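Ticket 329: label printer drops off the network after the Teixeira update
Status: reopened
Site: Lamholm, Erkgate building

18th January. Reopening. The vendor closed this as "resolved by restart", and I don't accept that. It was restarted 12 times in December and came back every time, until it didn't.

Symptom: print queue shows Ready, jobs pile up, nothing comes out. Ping fails. Front panel still claims it's connected.

Tried so far:
New network cable. No change.
Different switch port. No change.
Fixed address instead of automatic. Lasted 8 hours, which the vendor called a success.

Work area at Erkgate: 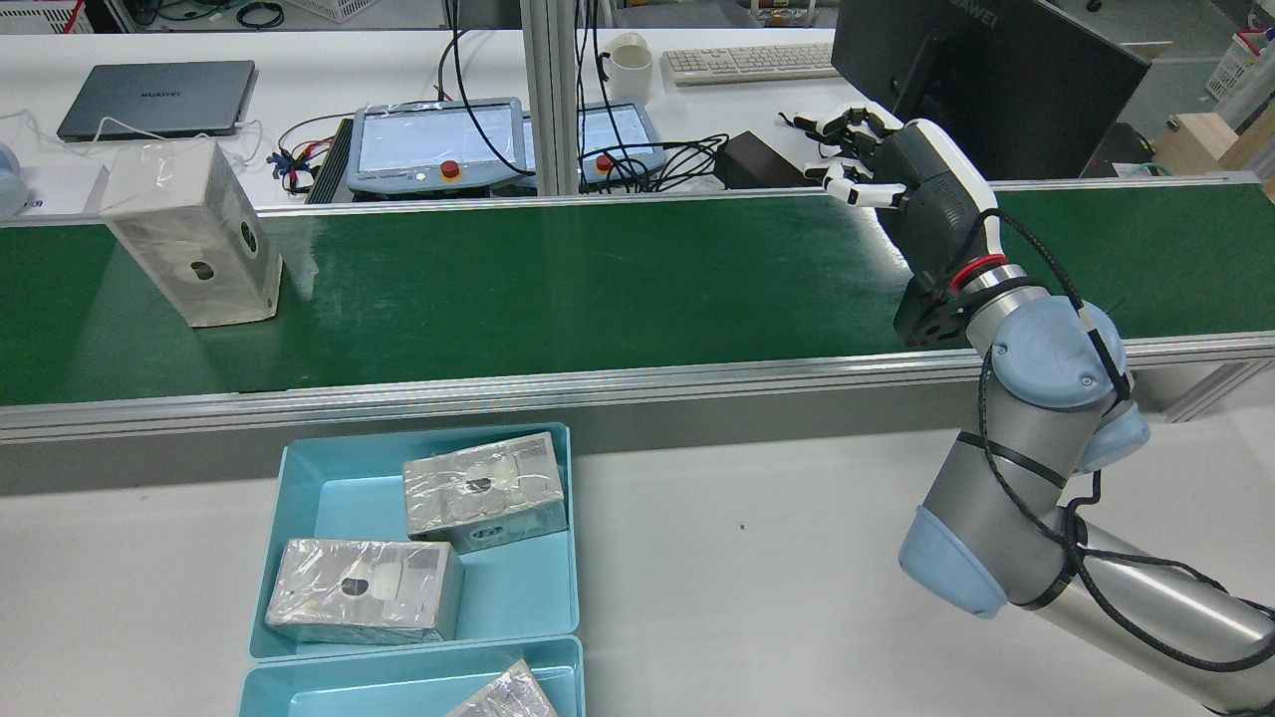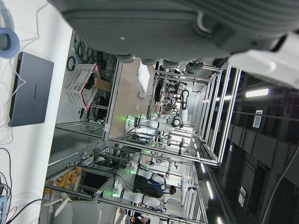

Table with the laptop.
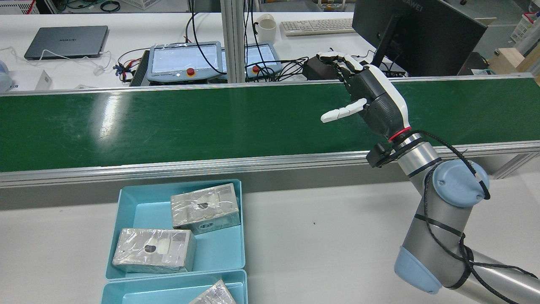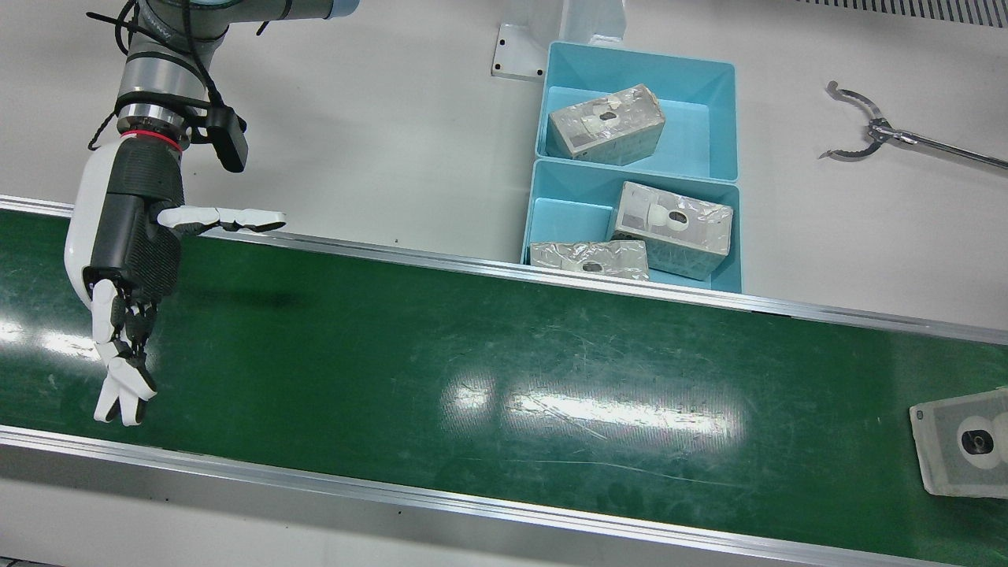
Vendor now says the fault is "probably interference". Fine, but then why did the old firmware run through a batch of 2,000 labels without a hiccup? Prustier support suggested turning off sleep mode, then admitted the setting is ignored after the update. So what does the switch in the menu do?

Log from the last dropout shows the address lease renewing normally, then silence. To me that reads like the network card going to sleep and staying there. I've asked for the previous firmware file. They sent a link to the current one.

Next: roll back if we ever get the file. Please don't close this again on a restart.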